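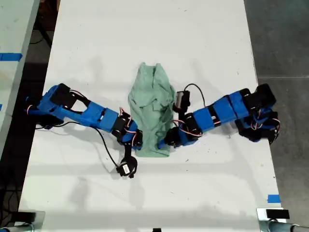 KOTMONT - The county courthouse has three courtrooms, two judges, a working elevator for most of the year, and one court reporter. Starting in January it would like to have four court reporters. So far it has received two applications, and one of them was for a job as a television reporter.

"It was a good application," said Estíbaliz Casado, the county's court administrator. "She had a demo reel. I watched the whole thing."

The county posted the three openings in the spring, left them up all summer, and has now raised the starting pay twice. It has also changed the name of the job. Ads on the Cliller job board first asked for an "official court reporter," then a "stenographic court reporter," and now a "courtroom stenographer (legal, not news)," with the part in parentheses added after the demo reel.

Court reporters are the people who sit below the judge and take down every word on a small machine with far fewer keys than a computer keyboard. They press several keys at once, the way a piano player hits a chord, and the result comes out in a shorthand that looks to everybody else like a cat has crossed the desk. Good ones are fast. The county wants people who can keep up at 225 words a minute, which is faster than most lawyers talk and slower than most lawyers talk at ten minutes to noon.

The trouble is finding them. The closest school that teaches the trade is in Sulleslow, 135 miles away, and its last class had six graduates. Four had jobs before they finished. The fifth went into live captioning for sports, where she works from home and has never had to wear a blazer. The sixth is Hưng Khương, who came to Kotmont last year and is the one reporter the county has.

Khương, 27, said he picked the place because rent was cheap and the judge who interviewed him spoke in complete sentences.

"That matters more than you'd think," he said. "You can teach yourself to handle an accent in a day. A person who starts six sentences and finishes none of them, that's your whole afternoon."

He now covers all three courtrooms, which means the other two have to wait for him. The morning calendar has been rearranged so that felony matters start at 8:30, family court starts when Khương is done with felony matters, and small claims starts when he has had lunch. The lunch is in the schedule. It was added to the schedule in June, after what Casado described as "a conversation," and Khương described as "a sandwich I had been thinking about for three hours."

Small claims hearings don't legally need a reporter. The county asks for one anyway, under a rule it adopted after a dispute over a boat trailer went to appeal and both sides remembered the hearing differently. The two accounts did agree that there had been a trailer.

**Money, and more money**

Pay is part of the story. The first round of ads offered a starting salary a few hundred dollars below what Sulleslow pays. The second round matched it. The current round beats it slightly and throws in a signing bonus, half on the first day and half after a year, plus the $390 it costs to take the certification exam. Applicants who don't pass get the fee back once. After that they are on their own.

On top of salary, reporters are paid by the page when somebody orders a transcript. This is where the job gets interesting, or at least where people in the job get interested. A two-day trial can run past 300 pages. The boat trailer came to 128, a number Khương's predecessor is said to have brought up at her retirement lunch.

Ernő Kiss, who handles the budget for the county's courts, is in favor of the new pay and would like it noted that he was in favor of it before it was raised the second time. He is less in favor of what the county is spending in the meantime. When Khương can't be in two places, the courthouse brings in a freelancer through Triệu, an agency in Sulleslow, and Triệu charges for the day, the mileage, and a motel if the day runs long.

"The days run long," Kiss said.

He would not give a total for the year, saying the bills were still coming in. He did say that the county had paid for a freelancer to drive out for a hearing that was called off when one of the attorneys got the month wrong. The agency was very polite about it and sent an invoice.

**The recording question**

At every public meeting where this comes up, somebody asks why the county doesn't just record everything. It is a fair question, and the county's answer is that it tried.

Two years ago a set of microphones went into the smallest courtroom. They worked well in testing, when one person at a time spoke clearly into each. They worked less well in a custody hearing, when four people talked at once and a fifth ate chips. The recording had to be sent out and typed up by a person, who marked 41 spots as "inaudible" and one as "laughter?"

State law allows recordings in some kinds of cases and wants a live reporter in others, and the list of which is which takes up several pages. Casado keeps it taped inside a cabinet door. She said she would be happy to see the list get simpler, and has said so in writing to people who can make it simpler, and has received a nice letter back.

Phúc Mai, who teaches the speed-building courses at the Sulleslow school, has heard for her whole working life that a machine was about to replace her students. First it was tape, then digital audio, then software that types what it hears.

"My mother told me to learn something safer," Mai said. "She wanted me to go into travel agencies."

Mai's bigger worry is that people drop out. The theory part of the course takes a few months and most students get through it fine. Then they have to build speed, and they get stuck. A student might sit at 160 words a minute for half a year and then wake up one day at 180. Or not wake up at 180. Most of those who quit do so in that stretch, and she said a good number of them come back later, usually after trying a job with a headset.

She will bring a group of students to Kotmont this fall for a look around. The county is paying for the bus. Casado has asked both judges to be on their best behavior, and has asked the facilities office about the elevator.

**Home-grown**

There is also a plan to train local people, which has moved along faster than anyone at the courthouse expected. Under it the county would cover the first year of tuition for up to three residents, who would take classes online and drive to Sulleslow for tests. In return they would work in Kotmont for three years after getting certified. Anyone who leaves early pays back a share.

Chandrasekhar Suvarna has already said he'll apply. Suvarna, 44, has been a bailiff in the building for eleven years and has spent most of that time standing six feet from a court reporter, thinking that it looked nice to sit down.

He borrowed an old practice machine in August and has been working through the lessons at his kitchen table. He said he can now write 60 words a minute, provided they are short words and he has seen them before. His teenage daughter reads aloud to him for practice, and she charges by the page.

"She heard that's how it works," Suvarna said.

If he's accepted, the county will in time be short one bailiff. Kiss said he was aware of that.

Applications for the training plan can be picked up at the clerk's window on the first floor, or the second floor on mornings when the first floor line is out the door. No typing experience is needed, and Mai says it can even get in the way. Piano helps. Applicants must be 18 or older, have a high school diploma or the equal of one, and be able to sit still for two hours.

The three open jobs remain posted on Cliller under the new title. As of this week the listing had been viewed many times and saved by nine people, one of whom is Khương, who said he wanted to check what they were offering.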